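Thread: moving a small toy library from one side of town to the other. Posting this because three people have asked me how we did it, and I keep typing the same answers.

**1/** The toy library had been in the back hall on Bailly for years. The lease ended in May and the new rent was beyond us. We lend toys to families for 2 weeks at a time, so wherever we went had to be on a bus route.

**2/** We looked at a unit at Drullance first. Cheap, dry, good light. No step-free entrance, and most people come with a pushchair. That ruled it out in one visit.

**3/** The place we took is smaller but has a sink and a shelf already fitted. The sink matters more than you would think. Everything that comes back gets washed before it goes out again, and at Bailly we were carrying bowls down a corridor.
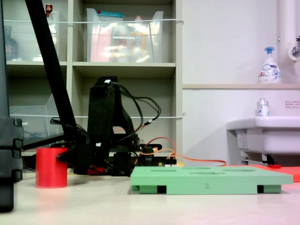
**4/ The catalogue**

Before the move we had 2,697 items on the list. The list was wrong. Some things had been lent out long ago and never chased. Others were on the shelf with no number at all.

**5/** We used Silik for the records. It is dull to look at and it does the job. You give each toy a number, a bag and a line saying what should be in the bag. If you are starting from nothing, start with that line. A jigsaw without a piece count is a complaint waiting to happen.

**6/** Blocks and sorters are the hardest to keep complete. The small parts go under sofas. We now keep a tub of spares by shape, and parents are very good at posting bits back through the door, usually in an envelope with no name on it.

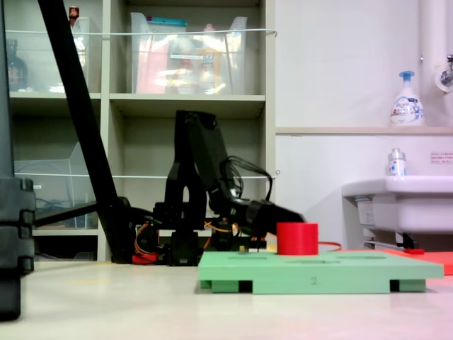

*Red cylinder, green board.*

**7/** Packing. We borrowed crates from Flukico, 200 of them, and they wanted them back within 5 days. That deadline was the best thing that happened to us. Without it we would still be sorting puppets.

**8/** Label the crates on the short side as well as the lid. Once they are stacked you can't see the lids. I knew this and still had to redo the first two rows.

**9/** We closed lending for the fortnight before the move and let everyone keep what they had until after. No fines, no reminders. It meant fewer things to carry, and I would do it again.

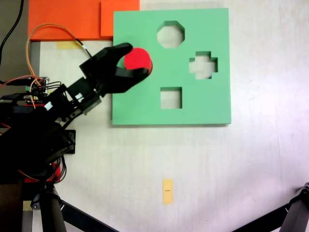 **10/** Some numbers went up after the move and some went down. New families came in from the estate across the road. A few of the old regulars stopped, mostly the ones who used to walk. I don't have a fix for that. We are looking at a drop-off point near Bailly, if somebody will give us a cupboard.

**11/** Things I would not move again: the big plastic kitchen with the door missing, the box of unlabelled chargers, any jigsaw we had already given up on. All three came with us. All three have since gone.

**12/** Opening hours. We tried to keep the old ones and it didn't work, as the school near the new place finishes earlier. We now open straight after pick-up and close before tea. Saturday mornings are the same as before.

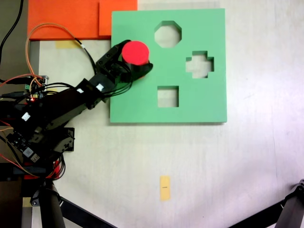
**13/** People ask about insurance. Ours was tied to the old address and nobody at our end had read that page. We were covered in the end, but it took a string of phone calls in the same week as the van. Ring them as soon as you have a date – not when you have keys.

**14/** If you are lending toys somewhere else and have a better way of dealing with missing pieces, please reply. I'd also like to hear from anyone who has run a drop-off point without it turning into a pile of old soft toys.

**15/** Replies are open until the weekend. After that I'm back on the jigsaws.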